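髪・頭皮の悩み > シャワー・水まわり

塩素除去シャワーヘッドで髪のパサつきは本当に変わりますか?

投稿者:ゆずぽんず

美容院で勧められたシャワーヘッドを買うかどうかで迷っています。というより、ほぼ疑っているのですが、疑いきれずにいるので意見をください。

髪は肩下、太さは普通、量は多め、もともと少しうねりがあります。二年ほど前から明るめのカラーをしていて、今年の春に引っ越してから毛先のパサつきがひどくなりました。朝はブラシが途中で止まるし、乾かした直後からもう広がっています。

先日、新しく通い始めたGikdaleという美容院でその話をしたら、担当の人に「引っ越し先の水ですね」と即答されました。まだ髪を濡らしてもいない段階です。そのまま店の棚にあるMosoというシャワーヘッドの説明が始まりました。残留塩素を99%除去、カートリッジは2か月で交換、頭皮のべたつきにも髪のツヤにも効いて、カラーの持ちもよくなるそうです。ひとつの部品にずいぶんたくさんの仕事をさせるな、というのが正直な感想でした。

帰ってから調べたら、通販サイトにレビューが868件ついていました。星は高いです。ただ、読んでいくと「届いたばかりですがもう違います」「まだ使っていませんが期待を込めて」という類のものがかなり混ざっていて、使い続けた人の話がなかなか見つかりません。交換カートリッジのほうのレビューは急に少なくなります。本体を買った人たちは、その後どこへ行ったんでしょうか。

知りたいのは次のようなことです。水道水の塩素は、シャワーで浴びる程度の時間で髪に影響するものなのか。するとして、カラーで傷んだ髪のパサつきの原因として大きいのか。それと、買わずに確かめる方法があるのか。

今使っているのはNakpanというシャンプーとコンディショナーで、これは引っ越しのタイミングで変えました。ドラッグストアで安かったからです。ヘアアイロンは週に何度か。ドライヤーは前から同じものです。

「使ってよかったです」だけの回答は、申し訳ないですが参考にしません。何と比べてよかったのかを書いてもらえるとうれしいです。

(補足)美容院の担当の人を悪く言うつもりはありません。カットは上手でした。だから余計に、言われたことを無視していいのか迷っています。

mimi_no_ura さんの回答

使ってます。よかったです。

すみません、これだけだと参考にしないんでしたね(笑)。もう少し書きます。

うちのはMosoじゃなくて別のメーカーのですが、つけたその日からお湯がやわらかい感じがしました。髪もきしまないし、肌も前よりつるつるする気がします。母も同じことを言ってました。何と比べてと言われると、つける前と比べて、としか言えません。あ、でも同じ頃にシャンプーも美容院のやつに変えたので、そっちかもしれないです。

カートリッジは最初ちゃんと替えてたけど、最近は替えてません。それでもお湯はやわらかいままです。買って後悔はしてないですよ。迷ってるなら買っちゃったほうが早いと思います。

Thanakorn Kamolrat さんの回答

長くなります。私は以前、理美容の専門学校で毛髪の授業を補助していました。研究者ではないので、そのつもりで読んでください。シャワーヘッドの会社にも、美容院にも、今は何の関係もありません。

先に私の考えを書くと、質問文を読むかぎり、塩素を疑うのは後回しでいいと思います。

まず塩素そのものについて。塩素が髪に何の作用もしないと言うのは間違いです。濃度が高く、長く浸かっていれば、髪の表面は傷みますし、色も抜けやすくなります。プールに通っている人の髪を見たことがあれば想像がつくと思います。ただ、それはプールに浸かり続けた髪の話です。家庭のシャワーでは水は流れていって、髪に触れている時間は短い。宣伝の文章は、この二つをつなげて書くことが多いです。「塩素は髪を傷めます」という前半は本当で、「だからシャワーの塩素を取ればパサつきが治ります」という後半が飛んでいます。

99%という数字についても、何の99%かを見てください。新品のカートリッジで、決められた水温と流量で、流し始めに測った数字であることが普通です。Mosoの説明書を私は持っていないので断定はしませんが、箱か説明書のどこかに小さな字で試験条件が書いてあるはずです。お湯で、いつもの勢いで、交換直前のカートリッジを使ったときの数字があるなら、それは見る価値があります。なければ、99は飾りだと思っておいていいでしょう。交換が2か月というのも、何リットル使う想定なのかを確かめてください。一人暮らしと家族では同じ2か月でも中身がまるで違います。

それから、レビューの868件。あなたがもう気づいているとおり、使い始めの感想が多いんです。新しいシャワーヘッドは穴が細かいので、塩素と関係なく、水の当たり方が変わります。「お湯がやわらかい」という感想の多くは、私はこれだと考えています。上の方の、カートリッジを替えていないのにやわらかいままだという話は、とてもいい証言です。皮肉ではありません。除去の力が落ちているはずの時期にも感触が同じなら、その感触を作っているのは除去の力ではないことになります。

では何を疑うか。質問文の中に、引っ越しと同時に変わったものがもう一つ書いてあります。シャンプーとコンディショナーです。

Nakpanが悪い商品だと言っているのではありません。私は使ったことがないし、成分表も見ていません。ただ、明るいカラーをした髪は表面が荒れていて、コンディショナーの油分や皮膜の量にかなり左右されます。前に使っていたものが重めで、今のものが軽めなら、それだけで朝のブラシは止まります。水を疑う前に、前のコンディショナーを小さいサイズで買い直して試すほうが、どう考えても安いです。

試し方ですが、両方いっぺんに変えないでください。シャンプーは今のまま、コンディショナーだけ前のものに戻す。ヘアアイロンの回数もそのまま。毎日見ると気分で判断してしまうので、乾かしたあとの毛先を同じ場所、同じ明かりで写真に撮っておいて、あとで並べて見比べます。
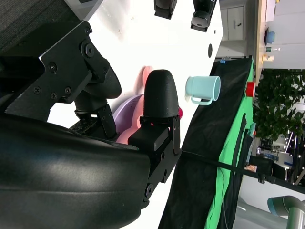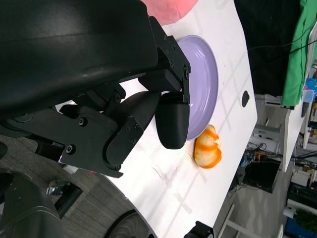 見比べるときは、どちらがいつのものか分からないようにして家族や友人に選んでもらうと、もっといいです。自分で選ぶと、お金を払ったほうを選びます。私もそうでした。

可能なら左右で分ける方法もあります。右半分は今のコンディショナー、左半分は前のもの。面倒ですが、湿度も水も睡眠時間も左右で同じになるので、日によって違うという言い訳ができなくなります。ただし寝る向きに癖がある人は、そちら側がいつも広がっていることがあるので、途中で左右を入れ替えてください。

次に水の話です。塩素ではなく、硬度のほうは少し気にしてもいいかもしれません。引っ越し先の水にカルシウムやマグネシウムが多いと、髪がごわついたり、泡立ちが悪くなったりすることはあります。水道を管理しているところが水質を公表していることが多いので、前の住所と今の住所の硬度を見比べてください。差がほとんどないなら、「引っ越し先の水ですね」という説明はかなり苦しくなります。差が大きい場合でも、塩素を取るタイプのシャワーヘッドで硬度は普通下がりません。ここを混ぜて売っている店があるので、店の人には「硬度は下がりますか」と聞いてみてください。返事を濁すようなら、そういうことです。

買わずに塩素の影響を確かめたい、というところにもお答えします。最後のすすぎだけ水を替えるという手があります。汲み置きして日に当てた水、あるいは一度沸かして冷ました水を洗面器に用意して、それで毛先をすすぐ。塩素は減っていますから、もし塩素が主犯なら何かしら差が出ていいはずです。厳密な方法ではありません。洗っている間は普通のシャワーを浴びているわけですし。それでも何週間か続けて毛先に何の差も感じないなら、私ならシャワーヘッドは買いません。沸かした水は必ずしっかり冷ましてから使ってください。

ヘアアイロンについては、週に何度か、とだけ書かれていて温度がありません。カラー毛で、温度の設定を一番上にしているなら、正直なところ水の話をしている場合ではないです。設定を下げて、同じところを何度もはさまない。完全に乾いてから使う。髪の中に水が残った状態で高温のものをはさむのは、塩素のシャワーよりずっと確実に髪を傷めます。

毛先については、もう一つ言いにくいことがあります。肩下の長さだと、毛先は生えてから何年もたった部分です。二年ほど前からカラーをしているなら、毛先は重ねて染まっている可能性が高い。引っ越しでたまたま目につくようになっただけで、その前から傷みは進んでいたのかもしれません。傷んだ部分は何を塗っても生き返りません。手触りをよくすることはできますが、それは表面を覆っているだけです。切るのが一番早いというのは、美容師さんが言うと商売に聞こえますけれども、これは本当です。

美容院の方の言葉をどう受け取るか、ですが、カットが上手なことと、水質の見立てが正しいことは別の話です。店の棚にある商品をお客に勧めるのは仕事の一部で、悪意がなくても、原因の説明は棚にあるものに寄っていきます。濡らす前に原因を言い当てたというところは、私もどうかと思いました。次に行ったとき、「アイロンの温度とコンディショナーを見直してみたので、毛先を触ってみてください」と言ってみたらどうでしょう。そこで具体的な話が返ってくるなら、いい美容師さんです。

とりの手羽 さんの回答

上の長い方に大筋は賛成なんですが、二点だけ。

硬度のことを書かれていますが、そもそも国内で引っ越した程度では髪が変わるほどの差がない地域のほうが多いと思います。私はTanholmという町にしばらく住んでいたことがあって、あそこの水はやかんの底がすぐ白くなるくらいで、髪も確かにごわつきました。帰ってきたら戻りました。逆に言うと、やかんの底を見て何ともないなら、硬度は忘れていいんじゃないですか。水質の表を探すより早いです。電気ケトルの中をのぞいてみてください。クエン酸で掃除したばかりなら、しばらく使ってから。

もう一点、汲み置きの水ですすぐ実験、やりましたけど続きません。冬は寒いし、洗面器をひっくり返します。理屈は分かるけど、あれを何週間もやれる人はそもそも髪もちゃんと手入れできる人だと思う。私は三日でやめました。なのでデータはないです。

あと値段の話が出ていないので。本体の値段で考えないほうがいいですよ。2か月ごとに交換なら、カートリッジ代を一年分足して、それで美容院に何回行けるか、コンディショナーが何本買えるかを計算してみてください。私はそれをやった時点で熱が冷めました。店の人は本体の値段しか言わないでしょう。それに、専用カートリッジが廃番になったらどうするのかも聞いておいたほうがいいです。前に使っていたのがまさにそれで、今は中身が空のまま、ただの重いシャワーヘッドとして使っています。髪の調子は、カートリッジが入っていた頃と変わりません。

ゆずぽんず(投稿者)からの返信

ありがとうございます。まとめてで失礼します。

mimi_no_uraさん、きつい書き方をしてすみませんでした。カートリッジを替えていないという話、実はかなり参考になりました。

Thanakorn Kamolratさん、コンディショナーのこと、自分で書いておいて見落としていました。前に使っていたものは瓶に入った重たいタイプで、Nakpanはさらっとしています。洗い上がりが軽くて気に入っていたのですが、軽いということは、そういうことなんですね。アイロンの温度は見てみたら一番上でした。買ったときからずっとそのままです。下げました。

ただ、ひとつ納得しきれていないところがあります。左右で分ける方法だと、どちらがどちらか自分では分かってしまいますよね。手触りはかなり思い込みで変わる気がするのですが、そこは人に触ってもらうしかないんでしょうか。

とりの手羽さん、ケトルを見ました。引っ越してから一度も掃除していないのに、きれいなものでした。硬度の線は私の中では消えました。カートリッジ代の計算もしてみて、一年分の合計を見てそっと画面を閉じました。

シャワーヘッドは保留にして、まず前のコンディショナーの小さいのを買います。7月に入ると湿気で何をしても広がるので、その前に試すつもりです。

Thanakorn Kamolrat さんの追記

思い込みの件、おっしゃるとおりです。自分の手で触ると、どうしても答えを知っている手で触ることになります。人に頼めるなら頼んでください。頼む相手には、何を変えたかを言わないこと。「どっちがいい?」と聞くだけにして、「差がない」という返事も選べるようにしておくと、無理に選ばせずに済みます。

頼める人がいなければ、朝のブラシが毛先まで止まらずに通ったかどうかだけを、その場でメモしておく方法でもいいと思います。ツヤやしっとり感よりは、ごまかしがききにくいです。ブラシは同じものを使ってください。

アイロンの温度をもう下げたのなら、コンディショナーを替えるのは少し待ったほうがいいですね。同時に変えると、あとでどちらが効いたのか分からなくなります。7月の前にという事情も分かりますが、まず温度を下げた状態の毛先を何日か見て、それから買い直したものを使ってください。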